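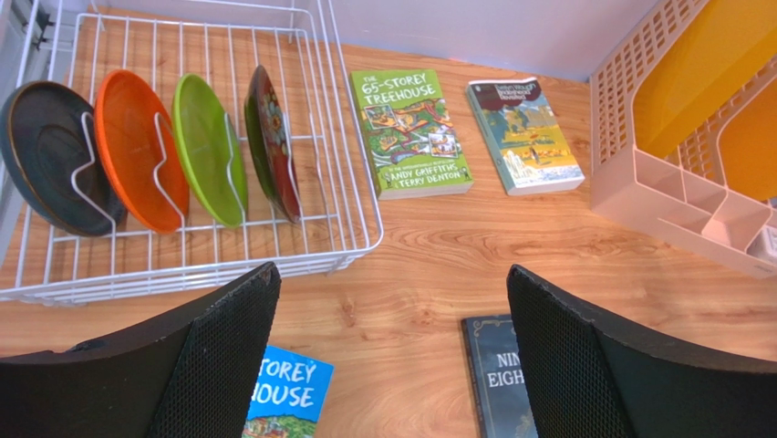

Plates in the white wire rack, on the table.

White spots and a chalky film on dishes after hand washing

Asked in: Kitchen and Laundry
Posted by tulach_renter, Dec 18, 2020
Viewed 1,965 times

I moved to Tulach in September and ever since then my dishes dry with a white film on them. It is worst on glasses and on anything dark. My gray plates look dusty even right after I wash them. The lighter ones probably have it too but it doesn't show as much.

I wash by hand, there is no dishwasher and no room for one. I use regular dish soap, rinse under the tap, and let everything air dry in the rack. I did exactly the same thing at my old place in Garkmont for years and never had spots.

What I have tried so far:

Less soap. No change.
A different soap. No change.
Rinsing longer. Maybe worse?
Drying with a towel. Better, but then I get lint on the glasses, and I don't want to stand there drying everything every night.

The kettle also has a crust in the bottom now, and the shower head sprays sideways out of a couple of holes. I assume it's all the same problem. I rent, so I can't put in a big water softener without asking, and my landlord is slow to answer anything.

Is the film safe to eat off of? And is there a way to get rid of it that doesn't involve plumbing?

3 answers

Answer from Gyu-bin Ki
Marked as helpful by the person who asked

Your water is hard. It has a lot of calcium and magnesium dissolved in it, and when a drop of water dries on a plate the minerals stay behind. The crust in the kettle is the same stuff, just more of it. It isn't a health problem on plates. It's the same minerals you are drinking in every glass of tap water.

Rinsing longer won't help because you are rinsing with the same water that leaves the spots. What matters is how much water is left sitting on the dish when it dries.

To get the film off what you already have:

Fill a dish pan with warm water and add white vinegar, one part vinegar to four parts water. Put the plates and glasses in and leave them 15 minutes. Wipe with a soft sponge, then wash with soap as usual. If a glass is still cloudy after two rounds of this, the cloudiness may be etching, meaning the surface of the glass itself is worn. Etching doesn't come off.

Don't soak anything with metallic trim or hand-painted decoration over the glaze. Don't soak aluminum either, it goes dull. For those just wipe with a damp cloth and a little vinegar and rinse right away.

And never mix vinegar with bleach. People keep both under the sink and use them on the same day.

To keep it from coming back:

Wash in hot water and rinse in hot water. A hot plate dries faster and the water runs off in a sheet more than in beads.

Keep a second pan with cool water and a splash of vinegar next to the sink. After the normal rinse, dip each dish and put it in the rack. I use two tablespoons for a full pan. There is no smell once it's dry. Change the water when it looks cloudy or soapy.

Stand plates on edge with space between them. If two plates touch, the water stays in the spot where they touch and you get a line. Bowls should lean so the foot on the bottom doesn't hold a puddle.

Towel only the glasses and the dark plates. Use a flat-weave cotton towel and wash it without fabric softener. Softener coats the cloth so it pushes water around, and terry cloth is where most lint comes from. I have washed by hand in Na for 24 years, which has water at least as bad as yours, and this is all I do.

Kettle: fill halfway with equal parts vinegar and water, bring to a boil, switch off, leave an hour, dump, then boil plain water twice and throw that out. Check the booklet first if it's a fancy one.

Shower head: tie a plastic bag of vinegar around it overnight. If the finish is brass or gold colored, keep it to half an hour.

Your town should have a water report you can ask for. Look for the line that says hardness. Anything over 180 mg/L is called very hard.

Comment from tulach_renter: Thank you, did the soak tonight and the gray plates are back to normal. Going to try the second pan. Do you ever use lemon juice instead?

Comment from Gyu-bin Ki: You can, it's also an acid, but it costs more and the pulp gets in the way. Citric acid powder is better if you hate vinegar. One tablespoon to a quart for soaking, much less in the rinse pan.

Answer from istilora_dan

Get a softener. We had the same thing in Istilora and put one in and it went away. 702 dollars installed, plus salt. Ask the landlord, worst they can say is no.

Comment from tulach_renter: I did say I rent and would like to avoid plumbing, but thanks. I'll ask when the lease comes up.

Answer from mopbucket5

Agree with the first answer mostly. I would skip the second pan though -- it takes up half my counter. I keep a spray bottle with water and a little vinegar and spray the dishes once they're all in the rack. Takes 5 seconds.

Also wash the rack itself. The drips dry on it and it gets rough, and then the rough spots hold more water. If it has a tray under it that's usually the worst part. Soak it in the tub if it won't fit in the sink. If the coating on a wire rack is chipped, look at the chips, because they rust and then you have brown marks on top of the white ones. Brown marks are a different thing -- baking soda paste works on those.

Was this page helpful? Yes / No

Related questions
How often should I descale a coffee maker?
Black marks on plates from silverware
Dish towels smell even after washing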